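Unis – Préhenseurs à main, lot de 2, version club et concours

Référence : 121
Fabricant : Irkance
Catégorie : Robotique pédagogique > Manipulation > Outils de démonstration
Disponibilité : sur commande, livraison aux établissements et aux associations
Paiement : bon de commande administratif accepté

Présentation

Le lot Unis comprend deux préhenseurs à main identiques, prévus pour l'enregistrement de gestes de manipulation sur table. L'élève tient un préhenseur dans chaque main et exécute la tâche ; l'ouverture des doigts et les images de la caméra embarquée sont enregistrées pendant toute la durée du geste. Les fichiers servent ensuite à l'entraînement d'un modèle de commande, puis à l'essai sur bras si l'établissement en possède un.

La version club reprend la mécanique de la version laboratoire. Elle s'en distingue par la longueur du câble, par la documentation en français et par le jeu d'exercices fourni, aligné sur le règlement de l'épreuve Trurnudau, catégorie lycées et premiers cycles.

Contenu du lot

Préhenseur gauche, avec câble
Préhenseur droit, avec câble
Paire de doigts de rechange, noirs, à face intérieure plane
Boîte à compartiments en plastique translucide fumé, à couvercle articulé et deux fermoirs
Jeu de petites pièces à ranger
Visserie et clé de montage
Livret d'exercices et fiche de réglage

Ne sont pas compris : l'ordinateur d'acquisition, le plateau, les profilés, les rideaux, la caméra de vue générale.

Description mécanique

Corps en plastique et en métal. La partie supérieure reçoit une patte métallique grise perforée, inclinée, sur laquelle se fixent la caméra et les accessoires. Les perforations sont au même pas sur les deux préhenseurs, ce qui permet de reporter une position de montage de l'un à l'autre sans nouvelle mesure.

Les doigts sont des blocs noirs mats percés d'un trou de vis sur le dessus. Ils se déposent sans ouvrir le corps. La course est symétrique : les deux doigts se déplacent ensemble par rapport à l'axe de l'outil. La face intérieure plane convient aux objets à flancs parallèles (boîtiers, couvercles, clés USB, petits modules). Pour les objets cylindriques de faible diamètre, prévoir les doigts en V, vendus séparément.

Le câble sort par l'arrière. Il doit former une boucle libre au-dessus du poignet ou le long de l'avant-bras. Un câble tendu fausse la position de repos de la main et se retrouve dans les enregistrements sous forme de reprises inutiles.

Mise en œuvre au club

Le poste de référence est celui de l'atelier de robotique de l'Institut Marquez, où le lot est utilisé en séance du soir par les équipes inscrites à l'épreuve Trurnudau. Table à plateau bois, panneau blanc posé dessus, profilés aluminium de part et d'autre, rideaux noirs sur les côtés. L'exercice porte sur la boîte à compartiments, couvercle ouvert. 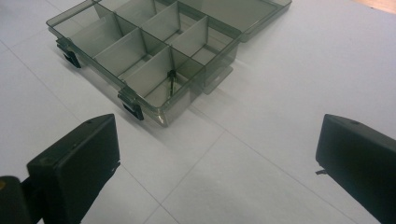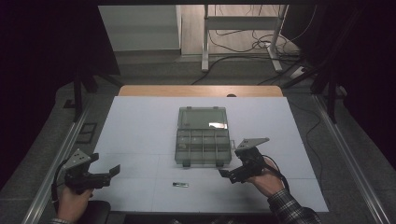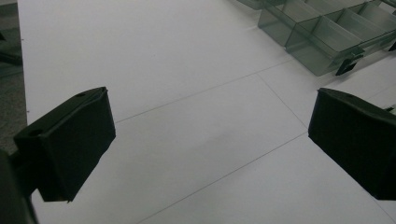 Boîte à compartiments sur panneau blanc. Première et troisième vues : caméra de préhenseur ; deuxième vue : ensemble du poste, un préhenseur dans chaque main.

Exercices fournis

Exercice A – Ouverture et fermeture. Déverrouiller les deux fermoirs, relever le couvercle jusqu'en butée, refermer. Les deux mains travaillent. La main qui n'agit pas sur le fermoir maintient la boîte par le bord.

Exercice B – Rangement simple. Saisir une pièce posée à plat devant la boîte et la déposer dans le compartiment désigné. La pièce est présentée horizontalement, puis en biais, puis debout sur la tranche.

Exercice C – Transfert. Une main saisit, l'autre reçoit, dépose. C'est l'exercice le plus long à stabiliser chez les débutants. Le livret conseille de l'aborder seulement après une série complète de l'exercice B.

Exercice D – Retrait. Sortir une pièce d'un compartiment sans déplacer la boîte. Les cloisons sont minces et translucides ; les reflets gênent l'appréciation de la profondeur, pour l'élève comme pour le modèle. Éclairage diffus exigé.

Pour l'épreuve, le règlement Trurnudau retient B et C. Une série comprend environ 40 démonstrations validées par exercice. Une démonstration est écartée lorsque la pièce tombe hors du plateau, lorsque la boîte sort de sa zone de départ ou lorsque la vue d'un préhenseur est masquée au moment de la saisie.

Préparation du poste

Plateau. Surface blanche mate, plane, sans brillance. Les panneaux assemblés conviennent ; les joints peuvent rester visibles et servent de repère pour replacer la boîte entre deux prises. Ne pas coller de ruban de couleur dans la zone de travail : le modèle s'y accroche, et les résultats se dégradent dès que le ruban est retiré.

Éclairage. Diffus, sans lampe orientée vers le couvercle. Un reflet sur le couvercle relevé est acceptable s'il ne couvre pas les compartiments dans la vue des préhenseurs.

Fond. Rideaux sombres à gauche et à droite. L'arrière peut rester ouvert si personne n'y circule pendant la prise.

Caméra de vue générale. À hauteur de tête, orientée vers le centre du plateau. Les deux mains et la boîte entière doivent être visibles en position de départ.

Sol. Faire passer les multiprises et les câbles d'alimentation derrière la table, hors de la zone où se tient l'opérateur.

Étalonnage

À effectuer au début de chaque séance et après tout changement de doigts.

1. Brancher les deux préhenseurs, lancer l'utilitaire d'acquisition.
2. Ouvrir les doigts en butée, valider.
3. Fermer les doigts sans forcer, valider.
4. Placer les deux préhenseurs face à face au-dessus du panneau, doigts ouverts, et vérifier que chaque caméra voit ses deux doigts dans les coins inférieurs ou sur les bords de l'image.
5. Enregistrer un geste à vide et le relire.

Si un seul doigt apparaît à la relecture, la patte perforée a tourné. Desserrer, recaler sur la perforation voisine, recommencer à l'étape 2.

Organisation en équipe

Le livret prévoit trois rôles : opérateur, acquisition, contrôle. L'opérateur ne touche pas au clavier. La personne chargée de l'acquisition annonce le départ et l'arrêt. Le contrôle replace la pièce et la boîte, note les prises écartées et le motif. Les rôles tournent à chaque série. Jocelyn Talavera, responsable de l'atelier à l'Institut Marquez, a relu la fiche d'évaluation jointe au livret ; elle note séparément la régularité du geste et la tenue du cahier de prises.

Les manches longues sont admises à condition que le poignet ne passe pas devant l'optique. Bagues et montres à retirer du côté câble.

Entretien

Doigts : chiffon sec. Pas de solvant sur les faces de saisie. Remplacement conseillé après 3000 cycles ou dès que l'arête s'émousse.
Vis des doigts : contrôle du serrage à chaque séance. Un doigt desserré donne une fermeture asymétrique difficile à repérer à l'œil.
Câble : ne pas enrouler autour du corps. Ranger à plat, en boucle large.
Boîte : eau savonneuse. Les rayures du couvercle modifient les reflets ; changer la boîte entre deux séries, jamais au cours d'une série.

Compatibilité

Utilitaire d'acquisition Irkance, version club. Les enregistrements de la version laboratoire se relisent dans la version club ; l'inverse demande une conversion, décrite en annexe du livret. Les doigts et les pattes perforées sont interchangeables entre les deux versions. Les câbles ne le sont pas.

Accessoires et pièces détachées

Doigts plats noirs, la paire
Doigts en V, la paire
Patte perforée grise
Câble version club
Boîte à compartiments fumée, seule
Jeu de petites pièces, recharge
Livret d'exercices, exemplaire supplémentaire

Prêt et retour

Les clubs inscrits à l'épreuve Trurnudau peuvent demander un lot en prêt jusqu'en décembre. Le lot est rendu complet, doigts de rechange compris. Les pièces à ranger perdues sont facturées au prix de la recharge. Les demandes passent par le formulaire établissement, en indiquant la référence 121 et le nom de l'enseignant ou de l'encadrant.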